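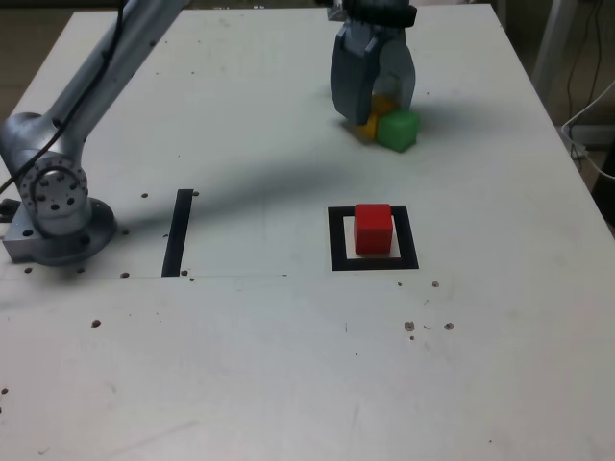
Tue 9 July
By Delwyn Fairweather
6 comments | 3 shares

I've spent most of the summer collecting demonstrations for a block-sorting model, and my evenings have turned into a long list of things I wish I'd known in January. So this week's workshop tips are all about recording examples for a learning arm. If you came for the drawer-runner post, it's coming, I promise!

Mark your target on the table. Wide black tape on a white top works nicely for me, laid out as a square with plenty of white left inside. Press the corners down with a spoon. When a corner lifts, swap the whole strip (a patched corner looks different on camera, and the model will happily learn your patch).

Don't start every block in the same place. I was terrible about this. My first batch had the red cube in nearly the same spot every time, and the arm got very good at reaching for that spot whether the cube was there or not. Now I shuffle after every run. Turn a few of them at an angle too, and let some of them crowd each other, because a tidy row is an easy pick and a huddle is a hard one.

Go slow on the way in. Keyvan Parsa taught me to take a breath before closing the fingers, and my recordings got so much cleaner. Rushed grabs leave you with a lot of jerky little corrections, and you end up teaching those as well.
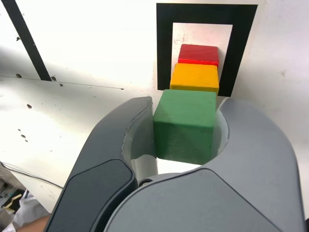
Same goes for letting go. Open the fingers all the way, wait a beat, then back straight out before you swing off anywhere. I used to skip the wait and knock over whatever I'd just set down, and then I'd have to decide whether to keep the run.

Which brings me to misses. Keep them, but label them! I have a folder for clean runs and a folder for fumbles, and I write a few words on each fumble while I still remember it. "Bumped yellow" is plenty.

Check your light before you start. White tabletops glare like crazy, and the arm throws a long shadow of its own. I record some runs with the blinds open and some with them shut, and I note which is which.

Stop when you get sloppy. For me that's after seven good runs in a row, then tea, then another batch. Noemi Ambrose can do more than five batches in a sitting and I don't know how.

Wipe the blocks now and then with a barely damp cloth, and let painted ones air dry overnight.

6 comments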